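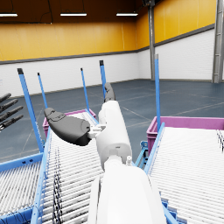
Figure 1. The conveyor cell in the simulator, from the arm's side, gripper open.

Notes for Unit 2: The Crate Project

Hi everyone, and welcome back! These are the notes for the second unit, the one where we stop drawing boxes and arrows on the whiteboard and start moving boxes for real (well, for simulated real). I type these up after class from my own scribbles, so if something in them doesn't match what you wrote down, ask me, because it's quite possible you're the one who got it right.

Where we are

You should all have the simulator installed by now and the warehouse file open. If the warehouse loads with the floor but no walls, your graphics setting is too low. Go into the display menu, bump it up one notch and reload. If it runs like molasses after that, use the lab machines. I would much sooner have you on a smooth lab machine than fighting a laptop all evening.

Get to know the place before you write any code. Fly around a little. You've got roller conveyors with light blue rails, magenta crates, tall blue posts, and the white arm with its dark gray fingers. The posts matter more than people expect! Last year almost every team had a crash in the first week, and almost every one of those crashes was an arm swinging sideways into a post while everybody was watching the crate.

Teams and names

You're in the same teams as the first unit. Team Petent, Team Zerum, Team Daly and Team Dokutel, please keep your names as they are, since the score sheet is already set up with them (and I have only just learned to spell Dokutel). If you need to swap partners for a good reason, come and talk to me before the end of September.

The task

Your arm has to pick up a crate, move it from one conveyor to the other, and let go of it so that it stays put. You get 12 runs. The starting spot changes a little each time, so a program that has memorized one position will do great once and then embarrass you. Ask me how I know.

A run counts as good when:
the crate ends up on the second conveyor, right side up
no part of the arm has touched a post or a rail
the fingers are fully clear of the crate when your program stops

That last one catches people. You set the crate down beautifully, you open the fingers, you call it finished, and one fingertip is still resting on the rim. The checker will not give you that run, and neither will I.

Frames, again

I know, I know. We did frames in Unit 1 and half of you were asleep. But here is where they start to earn their keep. Every position in this project is measured from somewhere, and you have to know which somewhere. The world frame sits on the warehouse floor. The base frame sits at the bottom of the arm. The tool frame rides along between the fingers and goes wherever they go.

When you say "move forward a little" in the tool frame, the arm moves the way the fingers are pointing. Say the same thing in the world frame and it goes off toward the far wall no matter how the hand is turned. Both are useful! For long moves I like the world frame, because I can picture it. For the last bit of the approach I switch to the tool frame, because by then all I care about is the gap between fingers and crate.

Try this at your desk: hold your hand out flat, point at your mug, and move your hand "forward" in both frames. Now turn your wrist and do it again. Your neighbors will think you're odd, but you'll remember it.

The approach

Please don't send the arm straight to the crate. Pick a point above it first – we'll call it the hover point – and go there with the fingers already open. Then come down slowly. Then close. Then go straight back up before you move sideways. It's a few extra lines of code and it saves you from most of the silly failures.

Opening the fingers early deserves its own paragraph. The fingers take time to spread, and the simulator doesn't wait for them unless you tell it to. If you start down while they're still opening, you'll poke the crate and push it along the rollers, and then your nice measured position is wrong and the whole run goes with it. Use the wait command. Everyone forgets the wait command.

How wide to open? Wide enough to clear what you're grabbing with a bit of slack on each side, and no wider, especially near the posts. We'll tune this together in lab.

A word about rollers

Rollers roll. I say it every year and every year it gets a laugh, and then somebody lets go of a crate on the sloping end and watches it leave. Check the slope under your drop point. Lower the crate until it's sitting on the rollers, pause, and open gently.

What to hand in

Your program, your log file, and a page of plain writing about your worst run. I really do mean the worst one. Tell me what you expected, what the arm did, and what you changed afterward. Gillespie Dalgleish is grading these with me this term, and he loves a good disaster write-up, so don't be shy.

Files go in your team folder, named with the team name first. Please put comments in your code! They don't need to be long. "Go to hover point" is fine.

Reading

Chapter 13 in the course reader, but skip the section on welding arms. The worksheet on frames is at the back of the packet, and we'll start next class with problem 2, so have a go at it beforehand and bring your sketch, even if it's messy.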